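Recording garment handling with a hand-held gripper: house rules

Last revised 27/10/2025 by Innes Gillies. Applies to all recording at the Judbridge site, including the bed and laundry stations.

Before you start

Check every hex bolt on both fingers. If one turns by hand, tighten it and write it in the tool log. Wipe the rubber with a damp cloth and let it dry. Cracked fingers go in the Ruvo box and are not used again.

Read the task card to the end. Bed station cards run from 59 to 70, and each one gives the start state, the end state and the time limit. Set the garment out as the card says. Clear the walkway on your side of the bed and tell anyone working nearby that you are about to record.

During the take

1. Hold the tool still for two seconds, then move in.
2. Close the fingers on a single edge or fold. Keep off buttons and zips.
3. Lift slowly enough that the cloth doesn't swing.
4. Keep your free hand out of the work unless the card is marked two-handed.
5. If you drop the garment, pick it up with the gripper and carry on. Mark the take "recovered".
6. If someone steps within arm's reach, stop and open the fingers.
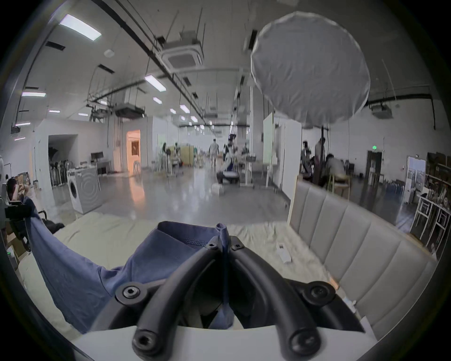
Can I restart a take if the first grip is poor?
Finish it if the garment is still within reach, and mark it "poor grip". Restart only when the card's start state was wrong.

After the take

Fill in the Sasta sheet before you reset the bed. Put the card number first, then your initials, then the mark. Leave the mark blank for a clean take. Sheet 441 is the old layout and will be withdrawn in November.

Questions about marks go to Ruairi Rennie. Tool faults go to Innes.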